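Workshop notebook, 18th September
Studio at Flondcombe, back room

Slow start. I came in meaning to sort the paper for the November residency and instead spent the first hour rereading my own notes from spring, which were no help at all (why do I write "try the other one" and never say which one??). So this time I'm writing things out properly, for me and for whoever shares the table next.

The project is still called Turo. I keep thinking I'll change the name and then I don't. It's the long scroll, the one that is supposed to go with the breathing sessions: people lie down, the scroll hangs over them, I move, they look or sleep, whatever they need. I've been dancing, giving treatments and drawing all in the same years for so long that it feels silly to keep three calendars, and Turo is my first try at putting it all in one room.

Ink first. The walnut ink I made at home is lovely and warm but it crawls on the Stestton paper. Two coats of size fixed it on the small sheet. One coat did nothing that I could see. I want to try a weaker size on the next batch, brushed on from the back, and leave it overnight under the boards.

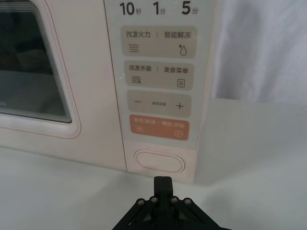 The scroll needs 400 centimeters at the very least, and I have one good piece of 165 and another of 107, so I'm short by 128 even before the overlaps. I could order more from Stestton, but the last roll was a different white and the seam would show from the floor, where everybody will be lying! The other idea is to let the seams show on purpose, with a strip of the indigo cloth between the sections. I pinned a scrap up to look at it and I liked it more than I wanted to. Leaving it pinned. If you're in the room before me, please don't tidy it away, I want to see it in morning light.

Movement, after lunch. I worked on the slow turn with the weight in the left foot. My knee was fine for most of it and then grumpy at the end, so I stopped and did the floor part. The floor part is too long. I filmed it on my phone and watched it back and got bored, and if I'm bored watching me then, well. Cut the second roll, keep the hands.

Also tried the turn with no music and I think that's the way. The Omerović hall has a hum from the heating anyway, a low sort of D, and I'd rather breathe with that than fight it.

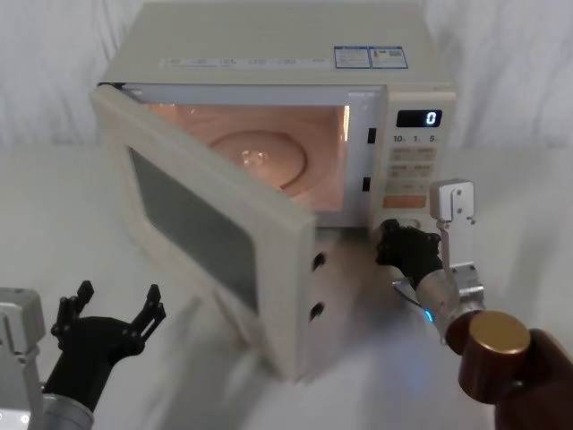

Microwave on the white table, door open.

Letter from the Omerović people came in the afternoon. They can give us the hall for the residency but want the program text earlier than I thought, and they ask if this is "an exhibition or a therapy." I wrote three answers and sent none of them. The form only lets you tick one box. I might tick exhibition and explain on the back, as the healing box asks for a pile of insurance papers that I'd have to dig out of the boxes from the last move.

Money: residency pays for travel and half the paper. Framing is on me, but a scroll has no frame, so ha.

To do before next time:
Mix the weaker size and label the jar
Cut indigo strips, a bit wider than the scrap
Ask about hanging points in the hall ceiling
Answer the letter
Find the long ruler, it was behind the press in spring

Brushes are washed and lying flat on the shelf by the sink. The walnut jar is the one with the string around the lid.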